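23 Aug 2022
Stone bench, sealer trials

Started the second round of sealer panels. Demetrius cut 20 offcuts last week and I numbered them on the back with paint pen, since the pencil marks from round one came off in the wash. All of them got acetone and a day on the rack before I touched them.

Two products this time, the Nalteck solvent sealer and the Pritulus water-based one. Half the panels each. One coat, 27 minutes dwell, wipe off, then a second coat after lunch. The Pritulus went cloudy on panel 6 where I let it puddle at the corner. Buffed it out with a white pad. Should check that one again under the lamp.

Red marbles are still the ones that worry me. The white veins and the red ground don't drink at the same speed, and on the last job at Lindgren the veins ended up a shade darker than the sample the client signed. Fitzgerald thinks that was the old batch of sealer. I think it was the dwell time. We never kept a control, so no way to settle it now. Keeping two bare panels back this round.

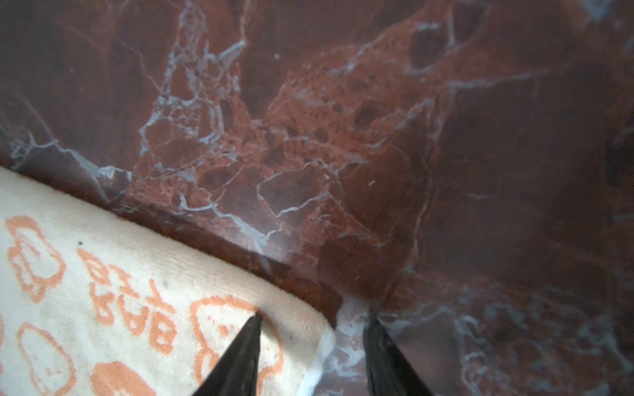 Stain tests

Coffee, olive oil, red wine, lemon juice. One drop each, under a watch glass, left overnight. Lemon is only there to show etching. No sealer stops that and Ansel should quit telling customers it does.

Oil is the slow one. On round one it looked fine at a day and showed a ring at a week, so read these again before anyone writes a result on the board.

Polish

Took the two control panels up through the grits by hand, finishing wet at 1346 on the meter log (that is the log line, not the grit). Last pad was over 300 hours old going by the tag and it drags. Asked Şengül to order from Filov again. She says the price went up in November and nobody noticed.

To do
Lamp check on panel 6
Read oil spots after a week
New pads
Ask Ezekiel where the gloss meter calibration tile went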